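Gathering Demonstrations for a Learned Policy
Course handout, week 3
Vlasta Janevski

Welcome back, everybody, and thank you for the very lively questions last time (I have tried to work most of the answers in below, so if you recognize your own, take a bow). This week we leave the loss functions alone for a while and think about where the examples come from in the first place. It is slow, fiddly work, and I happen to love it.

Some words we'll use all term. An episode is one attempt at one instruction, from the moment you start recording to the moment you stop. A layout is how the objects sit on the table when an episode begins. A session is everything you record before you get up and leave. Please keep the three apart in your notes, or Evangelia Christodoulou, who grades the logs, will write to you about it! 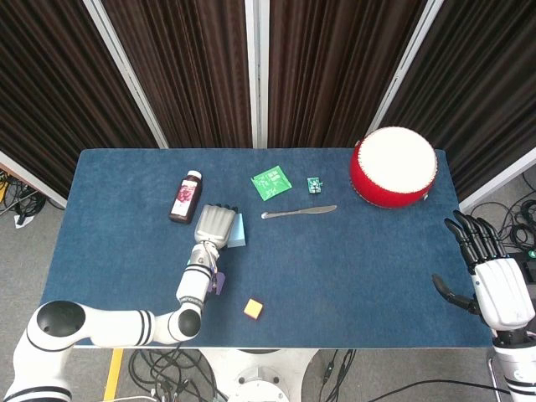 Choosing the objects deserves more thought than people give it. You want things that differ in how they must be held, and you want a few that are easy to mix up, so the instruction has to do some of the work. The fingers up against the light blue block have a fairly forgiving job, with flat sides and plenty of height, but the table knife lying on the same mat offers hardly anything to get hold of, and the small bottle asks for care of yet another kind. If every object in your set is a block, you will train something that is very good at blocks.

Each team owes 280 episodes by the end of the unit, spread over no fewer than 15 layouts. Teams working with the Buststead arms may share layouts with one other team, but please record your own episodes. In July I let a group hand in 500 from a single layout, and their policy went to pieces as soon as we slid the target over by the width of a hand. We kept 224 of them in the end, and even that was generous of me.
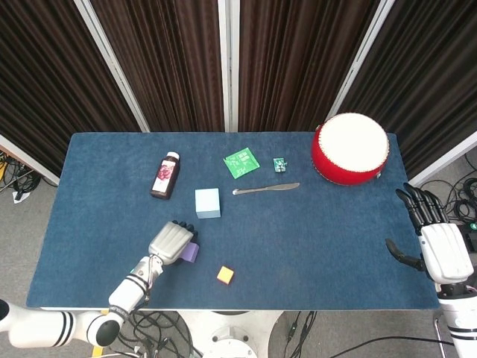 A word about failures, while we're on the subject of what to keep. If a grasp slips and you recover smoothly, leave the episode in, as the recovery is worth having. If you stop, think, wander off and come back, mark it as paused and we'll decide together later. Never trim the file yourself, however tempting it looks!

Write your instruction before you record, in plain words, and name the object by color whenever two are alike in shape. "Pick up the purple block" is fine. "Pick it up" will haunt you when we get to the labeling exercise.

For next week: read the Tzanetos chapter on operator habits (skip the appendix unless you enjoy that sort of thing), and bring one page of layout sketches for your team. Pencil is fine.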